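公開日

一 受付

ナストベルグ社の公開日は午前十時に始まる。フェリスタ・テンバは九時四十分に着き、名札を渡された。名札には「テンパ」とあった。直してほしいと頼むと、受付の青年は申し訳なさそうに、名札は自動で印刷されるので人間には直せないのだと言った。

彼女はマコリ町の広報紙に月一回の記事を書いている。発行部数は618部で、うち何部が読まれているかは調べたことがない。六月号の締切は翌朝だった。編集長のワフラ・ムゴからは「未来を感じる記事を八百字」と言われている。先月は排水溝の記事で、あのときは何を感じろとも言われなかった。

二 ご挨拶

所長のマイブリット・エンゲブレットセンは、演台の前に立つなり、わが社の腕はもう現実の世界を必要としません、と言った。拍手が起きた。フェリスタも少し遅れて手を叩いた。彼女自身、締切の前にはよくそういう心境になる。

「ヌートは一晩に460回練習します。文句も言わず、弁当も食べません」

最前列のシャミム・ブグティが手を挙げた。町でパン屋をやっている男で、公開日と名のつくものには消防署だろうが下水処理場だろうが必ず来る。

「それで、月給はいくらです」

「給料はありません」

「じゃあ、うちの甥と同じだ。甥のほうは弁当を食うが」

所長は笑顔のまま次のスライドに進んだ。次のスライドも所長の笑顔だった。

三 実演

実演は奥の部屋で行われた。椅子が8脚あり、正面に大きな画面がある。担当のナザニン・バゲリは、朝から同じ説明を繰り返してきた人の声をしていた。

「画面の中がヌートの練習場です。床も壁も計算で描いています」

「床まで」とブグティ氏が言った。「掃除は」

「要りません」

彼は初めて感心した顔になり、手帳に何か書きつけた。

「筒をつかむ練習です。つかめたら一点、落としたら零点。ヌートは点数だけを頼りに覚えていきます」

フェリスタは小学校の算数を思い出し、画面の中の黒い指に親しみを覚えた。

「いまは何をしているところですか」

「考えています」

「何を」

バゲリさんは手元の端末を見て、しばらく黙り、それから声を落とした。

「厳密には、私の入力を待っています」

全員が椅子から身を乗り出した。ブグティ氏はオレンジのほうから行くと言い、後ろの婦人は灰色だと言った。賭け金は菓子パン一個に決まった。

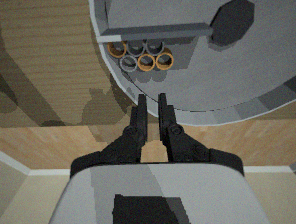

四 質疑応答

質問は三つ出た。駐車場は何時までか。菓子パンの賭けは会社の規則に触れるか。ヌートは筒のほかに何がつかめるのか。

三つ目はフェリスタの質問だった。バゲリさんは正直な人で、「来年度の予算です」と答えてから、所長のほうを見ないようにして水を飲んだ。

帰りがけ、フェリスタは受付で名札を返した。青年は専用の箱を指し、自動で回収しますと言った。箱は名札を吸い込み、半分吐き出し、また吸い込んだ。二人は黙ってそれを見ていた。

「これも練習中ですか」

「いえ、これは完成品です」

その晩、彼女は八百字のうち七百字を箱のことに使った。翌朝、ムゴから返事が来た。排水溝の続報はないか、とあった。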